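# Do Fake Flowers Make People Stay Longer? (my final project)

5/18/25

So my original plan was to do a project on caffeine, but Colton Hiebert grabbed that topic first, and I ended up with waiting rooms. Best accident of the semester! My question was simple: does a room feel less boring when there are flowers in it, and does it matter if they're fake?

I ran a survey with 32 people, mostly from my dorm plus a few of my aunt's coworkers. Everybody read a short write-up of a dentist's waiting room. One version had no flowers, one had fresh ones, and one had artificial ones. Then they told me how many minutes they'd sit there before getting annoyed.

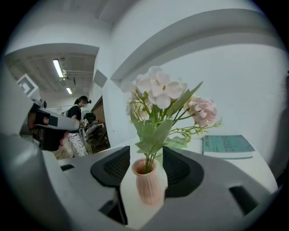
The fresh flower group said they'd wait the longest, which I totally expected. What I didn't expect was the fake group landing so close behind them (I had bet Aaliyah Desjardins a burrito that it would be dead last, and yes, I paid up). The no-flowers group gave up at 20 minutes on average. A couple of them wrote angry little notes about old magazines, which I loved.

I also asked whether fake flowers seem tacky. Most people said no, as long as they're not dusty. Dust came up constantly! If I did this over I'd make it its own question.

Problems: my sample was small, and reading about a room isn't the same as sitting in one. Also, my third question was worded badly, and Stuart Kettle pointed out that "pleasant" and "calm" got mixed up in it, so I threw those answers out.

I'm hoping to redo the survey in July with real rooms and a lot more people. Senga Kinnear has offered to help with the spreadsheet, and she's way better at charts than I am.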